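Filed under: Talks & Handouts > Sound at Home

Why Your Kitchen Is So Loud: speaker notes

Evening talk, Jirnham Library, main reading room. Doors at 7, start at 7:15. These are the notes I talk from, tidied up a bit because so many people asked for them after the Tumau one. Where it says CLAP, I clap.

Opening

Walk to the middle of the room before saying anything. CLAP once, hard. Wait. Let them hear it die away.

Then: "Hello! What did the room just say back to you?"

Take two or three answers. Somebody usually says "nothing," and I love that answer, so thank them for it and clap again, this time by the back wall near the bookshelves. Then walk over to the big windows and clap a third time. Even people who swore they heard nothing will hear that one, a little zing on the end of it. Books on one side, glass on the other, same two hands.

Say that this is the whole talk, more or less. A room is an instrument and you are living inside it, and you can retune it with a rug. I still find this thrilling and I've been giving this talk for years.

Where I got interested (keep it short, 3 minutes at most)

Our first apartment in Lai. Tile floor, plaster walls, a high ceiling, very little furniture and no money to buy any. We had six people over to eat and by dessert everybody was shouting. Sore throats the next day! I thought my friends were loud. Then we had the same six over at my sister's place, with its saggy couches and heavy drapes, and we talked until one in the morning in ordinary voices.

Ask for hands: who has a restaurant they like the food in and can't stand to sit in? (Everyone. Let them grumble for a minute, they enjoy it and it warms up the room.)

What sound does when it leaves your mouth

Go slowly through this part. People are tired in the evening and I always rush it.

Sound goes out from you in all directions. Some of it goes straight to the person you're talking to. The rest goes off and hits things, and every surface does a bit of three jobs: it bounces some of the sound back, it soaks some up, and it lets some through to the neighbors. Hard, smooth, heavy things bounce a lot. Soft, thick, fuzzy things soak up a lot. Thin walls let the low notes through, so the bass from next door reaches you and the singing doesn't.

Tennis ball demo. Bounce the ball on the floor. Bounce it on the folded comforter. It's a rough comparison and I say so, but you can see the light come on in people's faces.

Then the word "reverberation." Write it on the board. All those bounces pile up on top of each other and smear together. In a big stone church that smear can last for seconds, and choirs sound glorious in it, and the sermon is mush. Slow music was often written by people who knew they'd be heard in a space like that. Try to play something fast and fiddly in there and it turns to soup.

Echo is a different thing, and people mix them up. An echo is one clear copy, arriving late enough that you hear it separately. You need distance for it. The old quarry outside Tumau does a beautiful one. You can get your whole first name back.

Play the two recordings: me reading the same paragraph in my bathroom and in my closet. No introduction, just play them. Ask which was which. Pause after the closet one, because somebody always says it sounds like the radio, and they're right, plenty of people have recorded a voiceover among the winter coats.

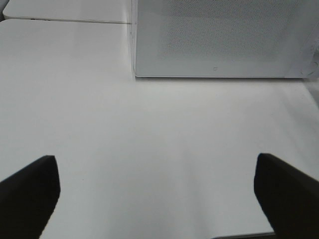

Flutter, and how to find it. This is my favorite bit. If two hard walls face each other with nothing much between them, a clap gets batted back and forth and you hear a fast rattle, almost like a playing card in bicycle spokes. Hallways do it. Empty bedrooms do it on moving day. Send everyone home with the job of walking around their own place clapping. Warn whoever you live with first.

Fixing it costs less if you hit one wall of the pair. You don't have to treat both, and people are always so relieved by that.

Things that help, cheapest first

Close the drapes. Really, before spending anything, close the drapes and listen. Full, heavy, bunched-up fabric does much more than a thin flat panel. Leave a little air gap between cloth and glass if the rod allows it.

Put down a rug with a thick pad under it. The pad matters as much as the rug. I tell the story of the beautiful thin cotton rug that did next to nothing.

Fill a bookcase, and fill it badly. Different depths, some gaps, a few things lying on their side. Uneven surfaces scatter the sound so it stops coming back in one lump.

Felt pads on chair legs. This isn't about reverberation at all, it just stops a horrible noise at the source, and stopping a noise at the source beats everything else on this list.

A big upholstered chair. A quilt on the wall. Cork board, if it's thick. Cushions on the bench.

If you get as far as buying proper absorbing panels, thickness is what you're paying for. Thin foam tames the hissy top end and leaves the boomy bottom alone, so the room ends up sounding dull and boomy both at once. Two thick ones in good spots will do more for you than a wall of thin ones. Hang one where the sound first bounces on its way from the talkers to the listeners. At a dinner table that often means the ceiling right over it, and yes, it can look nice.

Things that don't help, or not the way people hope

Egg cartons. I bring one and hold it up. There is always a groan! They're thin cardboard. Eat the eggs and recycle the carton.

Soft stuff for a noisy neighbor. A quilt on your side of the wall makes your own room calmer, but the drums will still come through. For that you need weight, and you need the gaps sealed. Check around the door first. A gap under a door lets through a shocking amount, and a rubber sweep is a Saturday-morning kind of job even for somebody as clumsy with a screwdriver as I am.

Plants. I wish. I have 19 of them and I adore them and they make no difference I can hear.

The Jirnham hall story

Good one for this crowd because lots of them were there. The community hall seats 300 and for years you couldn't follow a word past the middle rows. The answer everyone reached for was a bigger sound system. Louder speech in a room like that just feeds the smear, so the new system made things worse. What finally worked was old stage curtains hung along the back wall, plus turning the speakers down and moving them closer to people's ears. The firm that did the hanging, Jodus, had the curtains up in an afternoon. My aunt wears two hearing aids and she heard the whole of the spring play.

Slow down here and say something about hearing. For someone with hearing loss, or someone listening in their second language, or a kid in a noisy classroom, the smear is the difference between being in the conversation and nodding along. If a friend has gone quiet at your dinner table, try the drapes and the rug, and turn the music off.

Don't overdo it

A room with everything soaked up is strange to be in. Your own voice seems to fall out of your mouth and land on the floor. I had to step out of one after a few minutes. We like some sound coming back, it tells us how big the place is and that we're not alone in a box. Leave the bathroom alone, for example. Sing in it.

Group bit, if there's time

Pairs, chairs back to back, read to each other from whatever book is nearest. First by the windows, then between the shelves. 30 seconds each. It gets very noisy and very silly. Ask whether they raised their voices by the windows without meaning to. Most did. That's how a loud restaurant gets loud: each table lifts a little over the next one.

Questions

Usual ones: open-plan kitchens (rug, cushions, something soft under the ceiling over the table), home offices (face the soft stuff when you talk on calls), music practice (heavy door, kind neighbors, agreed hours), why the shower makes you sound good (hard walls close together, and certain low notes get a lovely boost).

Have the ball, the comforter and the egg carton out on the side table afterward. Kids will want the ball. Finish by 8:30, they lock the parking lot at 9.

Last updated: March

Contact | Copyright, text may be shared with credit | Back to top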